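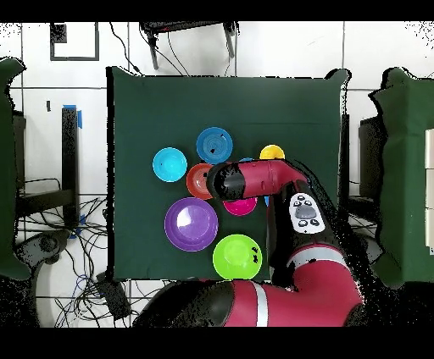 绿色台布上的彩色塑料碗

关于Folska钟楼走时偏差的情况说明

本说明由Drendis地区计时管理处编写,供处内各科室及Cotenov铁路调度所查阅。凡涉及居民个人的内容,依照本处惯例不署姓名,仅以职业或住所代称。

本处于春季收到Cotenov铁路调度所来函。函中称,Folska站乘客误车情况长期居高不下,经站方核对,站内时钟走时正常,而镇中心钟楼慢了13分钟多。调度所认为,误车系由此引起,请本处依职权派员校准,并将处理结果书面告知。来函编为第621号,转技术科办理。

技术科随即调阅了Folska钟楼的历年检修档案。档案显示,该钟机芯状况良好,每年秋季清洗上油,摆杆与擒纵轮均无磨损记录。检修表上“走时偏差”一栏,历任检修员填写的都是“照旧”。技术科询问该词含义,档案室答复,表格填写说明中没有这一用语,也没有人提出过异议。

五月,本处派出检修员一名前往Folska。该员系上年入职,此前一直在Drendis总处负责校验车间用钟,未曾到过山区。随身携带标准表一只、校准工具一套、公函一份。公函一式两份,一份交镇公所,一份由钟楼看守签收后带回。

检修员于星期二上午到达。据其书面报告,Folska位于Sial河上游的河湾内,镇子背山,房屋沿坡而建,钟楼在坡的中段,从河对岸也能望见钟面。当日有薄雾,钟声在镇内听来较低,在河边听来反而清楚。报告此处附有一段关于河岸梨树花期的文字,与公务无关,经科长批示予以保留。

镇公所接待了检修员,查验公函后加盖收文章,并告知钟楼钥匙分由两处保管:下层门由看守掌管,机房门由渡口管理站掌管。检修员问,钟楼机房的钥匙为何存放在渡口。镇公所书记员答复,向来如此。检修员请其说明依据,书记员翻检了柜中的旧文,取出一本渡口值班簿的抄本,请检修员自行阅看。

现将抄本所载内容摘要如下。

早年间,Folska的采石场在Sial河对岸。镇上多数成年男子每日清晨过河,傍晚乘末班渡船返回。末班船的开船时刻以钟楼敲钟为准,钟响解缆,不得延误。这一规定由渡口管理站订立,因为天黑后河湾水流湍急,船工须在能看清对岸系船桩时靠岸。

某年深秋,采石场收工时坡道塌方,通往渡口的路被石块阻断。工人们须绕行上方林道,无法在钟响以前赶到。当时镇上与对岸之间没有电话。钟楼看守在机房的小窗前,可以望见林道上移动的提灯。值班簿对此后的经过记载甚为简略,原文是:“是日末钟迟响。船满。全员过河。”

次日,钟楼没有拨回。值班簿上未说明理由。再往后一页,是渡口管理站写给镇公所的一封短函的底稿,内容为:近日林道泥泞,工人步行较慢,请求末钟暂按现状敲响,俟坡道修复后再议。镇公所在底稿边上批了“同意暂行”。

坡道于来年夏天修复。此后的值班簿中没有再议的记录。机房钥匙则是在那年冬天移交渡口的,移交单上写明,遇有对岸人员未归时,由渡口值班员与看守共同决定敲钟时刻。

检修员阅毕抄本,向书记员指出,采石场现已停产。书记员表示确已停产多年。检修员又指出,Sial河上已建有公路桥,渡船仅在夏季供游人乘坐。书记员表示情况属实,并请检修员用茶。

当日下午,检修员前往渡口管理站领取钥匙。管理站设在河边一间平房内,由一位年长的值班员留守。值班员要求检修员在领用簿上填写事由。检修员填写“校准”。值班员看过以后,请其写得再详细些。检修员遂改填“消除走时偏差,使之与标准时间一致”。值班员将钥匙交出,同时取下墙上的外套,表示按照移交单的规定,拨动钟针须有渡口人员在场。 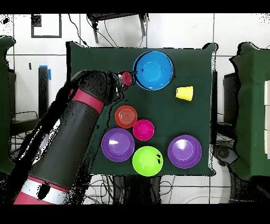
桌上的彩色杯盘

由渡口步行至钟楼须上一段石阶。值班员行走较慢,途中在面包店门前停下,与店主交谈。店主得知来意后,向检修员提出若干问题,检修员已如实记录。其中一项是:炉子按钟声生火,面团按钟声揉制,倘若钟声提前,面团是否也会提前发好。检修员答复,此事不在本处职责范围之内。店主表示理解,并送给检修员面包一个。该面包已按规定登记,因不便保存,由检修员本人食用。

继续上行途中,又有一位住在钟楼下方的妇女从窗内询问检修员是否来修钟。检修员答复,钟并未损坏。妇女说,那就好。检修员认为应当避免误解,便补充说明,钟虽未损坏,但走时偏慢,将于当日拨正。妇女没有回答,过了一会儿从屋里出来,站在门口,随后也跟着上了石阶。

检修员到达钟楼时,楼前已有若干居民等候。报告称现场秩序良好,无人阻拦,也无人提出书面异议。看守打开下层门,请检修员先上。

机房内整洁。小窗朝向Sial河,窗台木板中部有一处明显的凹陷,高度与成年人手肘相当。检修员在报告中绘有该处草图,并注明此项与走时无关。

在核对标准表之后,检修员确认偏差数值与来函所述相符。此时距敲响末钟尚有一段时间。看守询问是立即拨动,还是等末钟敲过再拨。检修员查阅规程,规程规定校准作业应避开报时,以免误敲。检修员据此决定等候。

等候期间,值班员坐在窗边,向检修员讲述了以下情况,检修员认为有助于了解事情经过,故予记录。

值班员的父亲曾是采石场工人,塌方当日在林道上。当年值班员尚年幼,由母亲带到河边等船。天色已暗,岸上的人都在等钟声,同时都希望钟声不要响。值班员说,河边没有人说话,后来有人低声说,钟怎么还不敲;旁边的人立刻让他住口,好像钟会听见。再后来,对岸的提灯到了水边,接着钟响了。值班员又说,自己此后一生听到末钟,总要朝对岸看一眼,现在桥建成了,对岸只有一片停车的空地,看的时候也知道是看空地。

检修员问,既然如此,将钟拨正有何不便。值班员考虑片刻,答复说没有不便,只是拨正以后,钟响时天会更亮一些。

末钟由看守按时敲响。检修员从小窗向外观察,见公路桥上有一辆开往镇内的客车,桥头有几人步行,河面没有船只。楼前等候的居民在钟声停止后陆续散去。那位住在下方的妇女仍站在原处,抬头看着钟面,过后也回去了。

其后,检修员打开钟罩,取出工具。报告对此后一小时的工作没有记载,仅在页末注明“检查各部件,情况良好”。依照规程,检修员填写了检修表。“走时偏差”一栏初填数字,后经划改,改填“照旧”,划改处有检修员签章,看守与渡口值班员亦在旁签章。

检修员当晚住在镇公所客房,次日晨前往车站返回Drendis。因按钟楼时间出门,未能赶上早班列车,改乘午间列车。所产生的滞留费用已由检修员本人承担,未向本处申报。

技术科收到检修表后,曾就划改一事约谈该员。科长询问“照旧”二字是何意。检修员答复,意思与历任所填相同。科长又问历任所填是何意,检修员请求查阅历任检修员的出差报告。经调阅,各份报告篇幅不一,部分字迹已淡,其中多份均提到机房的小窗,有一份写有“窗外可见对岸,视野甚好”,此外别无解释。较早的一份报告由现任科长本人填写。约谈至此结束,未形成处理意见。

关于Cotenov铁路调度所来函所提误车问题,本处经研究,答复如下。

其一,Folska钟楼属地方报时设施,其末钟时刻系镇公所依据渡口管理站请求批准暂行,该批准至今未经撤销。本处不宜在暂行期间变更。

其二,车站与钟楼各有其用。建议站方在候车室门口设置告示,提醒旅客乘车以站内时钟为准。告示样稿随函附上。

其三,如调度所认为确有必要,可向Folska镇公所提请就坡道修复后的敲钟时刻进行再议。再议须有渡口管理站参加,并须查明对岸人员是否均已返回。

调度所于夏季复函,表示告示已经张贴,误车情况未见明显改变。复函另称,Folska站站长主动提出,在不影响干线运行的前提下,傍晚一班支线列车可在站内稍作停留,待末钟响后发车。调度所未予批准,也未予禁止,请本处提供意见。

本处将此函转技术科。技术科认为列车停留不属计时事项,退回收发室。收发室在登记时发现,信封内另有一张未列入附件清单的纸条,用铅笔书写,没有落款,内容为:傍晚从Cotenov方向来的列车上,有在外地做工的人回镇,出站时正好听见钟。

该纸条已随原函归入第621号卷内。

入秋以后,例行清洗上油的时间临近,技术科就派员一事征询各检修员意见。上次前往的检修员提出继续承担,并询问能否提早一日出发,以便在河边核对钟声的传达情况。申请已予批准。出差单上,返程一项填写的是午间列车。

Drendis地区计时管理处 技术科
抄送:Folska镇公所,渡口管理站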